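Open day at Grerko: two arms and a dirty table

We went to the Grerko open day on 07/03/2021 expecting slides, and there were plenty. Medrano, the building firm that shares the site, had put out chairs and a sign-in sheet. The last count on it was 28 visitors, most of them from member companies that run kitchens or canteens.

The pitch was table clearing. Grerko says its two-armed setup, sold under the name Sterkalis, has been through 2,452 practice runs on cups, mugs and trays. That is a big number, and I asked what share of them ended with a clear table. The answer was that it depends on the table. I wrote that down word for word.

The handout was more forthcoming about money. A month's rental is $2,750, setup not included – and setup, I learned after asking twice, means a technician on site for as long as it takes. Our members at Grurholm tried a similar product last year and gave up on it before the first invoice was due.

To be fair, the demo used ordinary mess. Dishes went on a blue tray, and the leftovers were the kind any break room has: a used paper cup, a wadded paper towel, a crinkled foil tray.

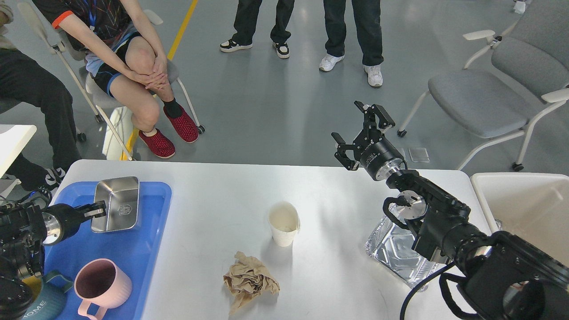
Would it save a small canteen any labor today? Probably none, as someone still has to stand near it and the rent comes on top of that person's wages.

Grerko plans a second open day in September. Members who want to go should write to the office, and should ask for the success rate in advance.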